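Tiria mesh office chair
Reviewed by Lenni Ahonen, Jun 6, 2024

4 out of 5

I bought the Tiria in May to replace a chair that had been slowly sinking toward the floor for 9 years. Assembly took one evening and most of my goodwill. The manual has 4 steps, and step 3 is really a chapter.

The back is the good part. It has a firm give to it and doesn't cook you in warm weather. The seat is merely fine – my sister Sirkka calls it "a bus seat with ambitions" and then sits in it all afternoon. The height lever works. The tilt knob turns in both directions with no effect I've been able to detect.

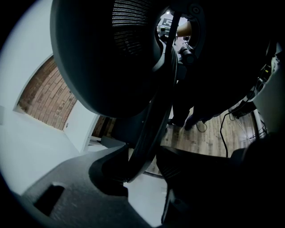
The Tiria's backrest, from low down: black mesh, dark gray curved edge.

Wheels are loud on bare floors, so the neighbors downstairs now know my schedule. I'd still buy it again, on sale.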